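From: Ji-hoon Bang
To: liquid-handling-club list
Date: 12 March 2022
Subject: Re: plate grasp in the sim, holder offsets

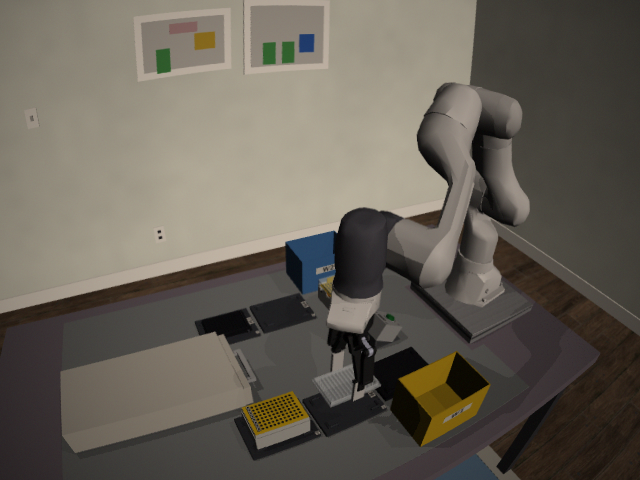 Simulated cell, gripper over the plate at the front holder. W1 is the yellow bin, W2 the blue one.

Ga-eun So wrote:

> I ran the place routine from the shared branch and the plate ends up
> sitting crooked in the front holder maybe one time in four. Same seed,
> same start pose. Before I start changing things, can someone tell me:
>
> 1) Is the holder origin at the center or at the marked corner?
> 2) Are we supposed to approach straight down, or at the angle that was
> in the January demo?
> 3) Does the arm have to clear the tip rack on the left, or is the rack
> treated as fixed and ignored by the planner?
>
> Also the competition sheet says the bins have to be addressed by label.
> My script still uses colors.
>
> Ga-eun

Replies in order.

1) Marked corner. Each holder has a small light mark near one corner or on one side, and on the front pair it is the right corner. The model file used to put the origin at the center and Ye-ji changed it when we moved to the new table layout. If your checkout is older than that change, your offsets are wrong by half a holder in both directions and the plate should miss entirely, so I doubt this is your problem. Check anyway.

2) Straight down. The angled approach was a workaround for the old wrist limits. With the current limits the hand can stay vertical over both front positions. Stop 9 mm above the holder, wait for the joint velocities to settle, then do the last move at the slow rate. The slow rate is in the config as place_speed. Do not hard-code it.

3) The rack is a collision object. It sits in the holder directly left of the plate position, so there is not much room for the left finger when it opens. Opening the fingers to the full width there is the most likely cause of your crooked plates: the planner sees the contact coming, shifts the hand a little to the right, and you release off center. Use the partial opening (grip_release_narrow). I had the same fault last week and the narrow release cleared it on my machine. I have not tried it with your seed.

On the bins: yes, use the labels. Judges may swap the bin colors between rounds. Na-rae has a lookup function in utils that takes "W1" or "W2" and returns the drop pose. W2 is at the back of the table, and the drop pose for it needs the elbow up or the forearm comes too close to the second tip rack. The lookup does not set the elbow for you.

Other items while I have the file open:

- Physics step rate. I have been running at 200 Hz. Below that the fingers start to sink into the side of the plate and the grasp force readings mean nothing. If your laptop can't keep up, turn the shadows off before you touch the step rate.

- Friction. The plate uses the value Seon-mi measured on the real one at Brilberg. Please leave it alone. Two people have raised it locally to make a grasp hold, and then their scripts drop plates on everyone else's copy.

- Batch test. The overnight run on the club machine did 1660 pick-and-place cycles between the front holder and the one behind it and to the right. The log is in the Prarken folder. Most of the failures are planner timeouts on the return move. I have not sorted them by cause yet, and if somebody wants a small, dull job, that is one.

- The green button on the small gray device does nothing in the current build. The event hook exists but it is not connected. Pomare rules count a button press as the end of a run, so it has to be wired up before we submit. Ye-ji, is this still yours?

- The beige instrument is a plain collision box plus the tray at its right end. No moving parts are modeled. Don't plan a step that needs it to open.

Ga-eun, if the narrow release doesn't fix it, send me the joint log for one good run and one bad run, and the commit you are on. The last 5 seconds before release are enough.

Ji-hoon

--
liquid-handling-club mailing list, Hisosine student robotics
To leave the list, send a blank message with "unsubscribe" in the subject.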